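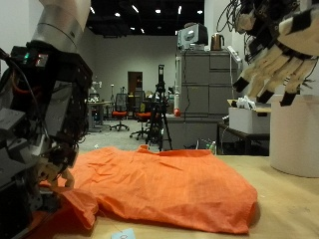
Figure 6. Grip check with an orange garment: the left hand holds a fold, the right hand waits above the table.

6.2 Checking the hands before a folding run

Do this check each time the cell is switched on, and also after any work on the fingers or the cables. You need one garment of soft cloth and a free table. Two persons are better for the first time, one at the console and one at the stop button.

1. Set the mode switch on the console to HAND CHECK. In this mode the arms move at low speed.

2. Look at the indicator panel on the arm housing. Write down which lights are on before you continue. If a fault code is shown on the console, go to section 9.

3. Follow the cables with your eyes from the hand up to the upper joint. They must have enough slack for the full turn of the wrist. A cable that is pulled straight must be laid again.

4. Inspect the fingertip pads and the straps on the fingers. Change a pad if it is cut or shiny. The set of pads has order number 1179 in the Plurkton parts list.

5. Spread the garment on the table. Creases are allowed – the check works better when the hand can find a fold.

6. Start program 21. The left hand goes down, closes on the cloth and lifts it a little. The right hand must stay up during this step.

7. Wait until the console shows HOLD. The cloth must not slide between the fingers. If it slides, raise the grip value by one step and repeat from step 5.

8. Press RELEASE, then run the same program for the right hand.

CAUTION: Do not pull on the cloth while a hand is closed. The finger joints can be damaged. Press RELEASE first, also when the garment is caught.

NOTE: Keep tall objects out of the reach of both arms. The Fanby controller does not know about objects that you put on the table after the start.

NOTE: The pads must be changed after 1000 grips, even if they look good. Reset the counter under Service > Hands – Janaka Mondal has the password for this menu.

Write the result in the cell log with your name and the grip value of each hand.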